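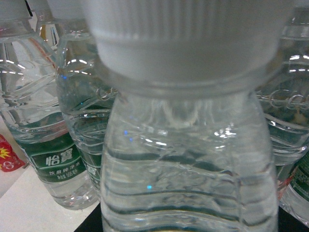
Sendel College opens Vasilakis House, its first low-energy hall for students

02/03/2020

The lights are on, the beds are made and the kettles are already getting plenty of use. Sendel College has opened Vasilakis House, a newly refitted hall of residence that needs far less heating than the tired 1960s block it used to be.

The first 41 students picked up their keys this morning, and the rest of the rooms will fill over the coming weeks. The hall stands on Rulby Lane, a short walk from the library and right beside the 4 bus stop.

The college could have knocked the old building down and started again. Its architects, Zunon, found that the concrete shell was sound, so the walls stayed up and were wrapped in a thick new layer of insulation. Every window has been replaced with triple glazing, and a ventilation system on each floor brings in fresh air and keeps hold of the warmth from the stale air going out. The old gas boilers have gone and heat pumps now stand in the yard behind the bike shed.

"I lived in this building as a student and wore my coat to bed," said Loukia Tsakiris, head of student housing at Sendel College. "I walked round it one frosty evening in February in my shirt sleeves, and I couldn't stop grinning. I'm so pleased for the people moving in!"

Students had a real hand in the plans. In all, 342 of them answered a survey on what they wanted from a shared home, and the answers changed the layout quite a bit. Kitchens are larger, with each one shared by five people – the old block had a single kitchen at the end of every corridor. There is a drying room on the ground floor, which came top of the wish list by a long way, and a quiet study room with a view over the allotments.

Justinas Jaunzems, a second-year geography student, moved in with two suitcases and a very large fern. "My last place had a damp patch the shape of Italy," he said. "I've got a window seat now, and it's so quiet with the window shut that I slept straight through the bin lorry."

Each kitchen has a small screen showing how much power and hot water the flat is using. Melquiades Pacheco, who teaches building science at the college, will be following the readings with his students through the first full year.

"We'll publish the figures every term, good or bad," he said. "A lot of colleges own blocks just like this one and they'll want to know how it runs when it's full of people cooking pasta at midnight."

Rents for the hall include heating, water and internet. Applications for September are open now through the college housing office.

Press contact: Aliki Kokkinos, Communications Office, Sendel College. Visits to the building can be arranged on weekday afternoons.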